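그리퍼 정비 메모. 안 적어두면 또 까먹을 것 같아서 급하게 씀

2026/04/08

손에 쥐고 쓰는 그리퍼 두 대, 오늘 핑거 쪽만 손봤다. 원래는 30분이면 끝날 줄 알았는데 오전이 다 갔음. 사이클 카운터 보니까 1호기가 1,231회. 지난번에 300회마다 핑거 볼트 확인하자고 표에 적어놓고 한 번도 안 했다. 반성.

증상은 닫을 때 왼쪽이 살짝 늦는 거. 처음엔 모터 의심해서 하우징부터 열었는데 모터는 멀쩡. 핑거 고정 볼트가 반 바퀴쯤 풀려 있었다. 허무하다. Drudach 드라이버 세트에서 맞는 비트 찾는 시간이 더 걸림.

순서 적어둠. 전원 빼고, 핑거 빼고, 슬라이드 레일 마른 천으로 닦고, 그리스는 Gristel 거 아주 조금만. 저번에 많이 발랐다가 먼지 다 붙어서 고생했다. 핑거 다시 끼울 때 볼트는 양쪽 번갈아가며 조금씩. 한쪽 먼저 꽉 조이면 틀어진다. 마지막에 완전히 열고 영점 다시.
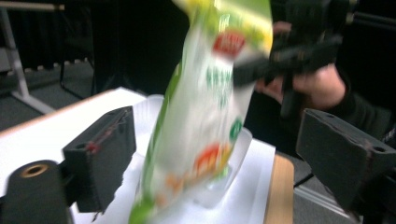
영점은 핑거를 손으로 끝까지 밀어놓은 상태에서 잡아야 됨. 설명서에는 자동으로 된다고 나와있는데 믿지 말것. 두 번 연속 값이 같게 나오면 통과, 다르면 레일부터 다시 본다. 오늘은 세번째에 맞았다.

과자 봉지 같은 얇은 비닐이 제일 까다롭다. 세게 잡으면 찌그러지고 약하면 빠지고. 힘 설정을 한 단계 낮추고 대신 닫는 속도를 늦췄더니 좀 낫다. 단단한 플라스틱 통은 설정 안 바꿔도 됨. 봉지용 설정은 따로 저장해놨으니까 덮어쓰지 말기 (나한테 하는 말)

케이블도 봐야 하는데 커넥터 쪽 피복이 좀 불안하다. De Bruijn에 예비 케이블 주문 넣었고 9일 걸린다고 함. 그때까지는 꺾이지 않게 테이프로 잡아두고 쓴다. 2호기는 아직 900회라 볼트만 조이고 그냥 닫음. 레일은 나중에.

다음 점검은 카운터 보고. 늦어도 7월 전에는 레일 완전 분해 한번 해야되는데 Todmont 부품 키트가 아직 안 왔다. 오면 이어서 씀.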